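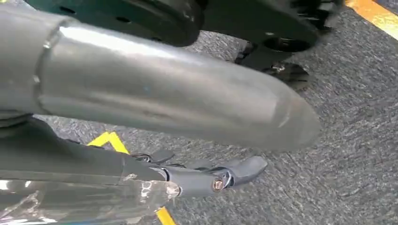 1/ Gripper thread, part one of however many this takes

Good morning to everyone who asked me how the gripper comparison is going! I kept promising a proper write-up and I keep not writing one, so you're getting it in pieces while my coffee is still warm. Settle in, I do go on a bit.

2/ What I'm comparing

Two hands, same arm, same wrist camera. One is the Brerna, the hand we've been running since spring. The other is the Siveno, newer on our bench and a good deal cheaper. Both are being driven from the Grultmont controller, so any difference I feel should come from the hand and the camera's view of it. (Should. We'll get to that in post 7.)

3/ The jobs

I picked 4 jobs that come up all the time for us: a folded dish towel, a plastic cup, a marker lying flat, and a paper bag with the top rolled down. Nothing fancy. Anong Klinhom wanted me to add a raw egg and I said maybe in October when I've had a vacation.

4/ Why the floor

A lot of you work on tabletops and keep asking why I do so much down at carpet level. Our customers drop things! People who have trouble bending over want something that can pick up a marker from the floor, and a carpet is a much meaner surface than a table. It gives under the fingertips, it hides thin things, and the speckled kind does no favors to anyone's depth estimate. There's yellow tape on ours, and I love that tape dearly, having spent a whole week once trying to put a base back in the same spot by eye.

5/ First impressions, Brerna

Strong, steady, and a little bit stubborn. It closes on the cup like it means it. I had to turn the force down twice before the cup kept its shape, and after that I got 14 clean cup pickups in a row, so I stopped and had a sandwich. On the towel it is lovely. It bunches the fabric up and hangs on through the whole lift.

The marker, though, oh dear. If the approach is even slightly high, the fingers meet above it and you've gripped a nice handful of air.

6/ First impressions, Siveno

Softer close, quicker open, and noticeably noisier, a sort of zippy little whine that Tassanee Chaimongkol says reminds her of her kid's toy car. It did better than I expected on the paper bag. The bag barely creased! On the towel it lost hold 8 times before I widened the opening and came in at more of an angle. Once I'd done that it behaved much better, but I'd like another afternoon with it before I put my name to anything.

7/ About the camera, and this is the part I really wanted to talk about

I went into this thinking I was comparing hands, and I have spent most of my time thinking about the view. A wrist camera sits so close to everything that a finger can take over a huge share of the picture. Look at the silver one in the shot at the top, running right across and past the middle. When a finger does that, whatever is behind it simply isn't there as far as the software is concerned, and then it has to guess.

8/ More camera, sorry

Shiny metal is its own headache. You get a long bright highlight down the length of the finger, the exposure reacts to it, and the darker parts nearby lose detail. Add some motion blur and the edges go mushy just when you'd like them crisp. I've been trying a shorter exposure with an extra lamp off to the side. It helps with the blur. It makes the highlight worse. Of course it does!

Iraklis Makris suggested a matte sleeve over the metal, and I have some heat-shrink on order to try it.

9/ Cables

Please, please check your cables at the full range of the joint before you start a long run. Thin ones looped over a fingertip joint look harmless when the hand is open. Close it all the way, rotate the wrist as far as it goes, and look again from the side. I now do this every single time, with a flashlight, muttering. Leave enough slack for the bend and tie down whatever's left over so it can't catch on the carpet.

10/ Plastic film, tape, and other small vanities

If you wrap any part of a finger in clear film, remember that it crinkles, and crinkles throw little white reflections. Smooth it down as flat as you can and keep an eye on whether your tracker starts grabbing on to the bright bits. Mine is quite fond of them.

11/ Someone asked about the controller

Lamduan Paisan wrote to ask if the Grultmont is worth the trouble. For swapping hands, yes, I think so. I keep one profile for each hand with its own limits and closing speed, and changing over is a matter of loading the right one and running the homing routine. The menus are a maze and I have a sticky note on the monitor to get me through them. If you only ever use one hand, I'd probably stay with whatever you already know.

12/ Where I've landed so far

For towels and cups, the Brerna. For bags and anything that creases, the Siveno. For the marker I want a thinner fingertip than either of them came with, and Thitima Inthanon has kindly offered to print me a couple of shapes to try. If I could only keep one tomorrow I'd keep the Brerna, mostly out of habit and affection.

13/ Next up

On Saturday I'm bringing in the little Jaidee camera to mount a bit farther back and off to one side, so the fingers take up less of the view. I'll run the same jobs with both hands and post the numbers here, good or bad. If you've tried an offset wrist mount on carpet, do tell me what angle you settled on. I'm starting at thirty degrees and I'm very open to being talked out of it.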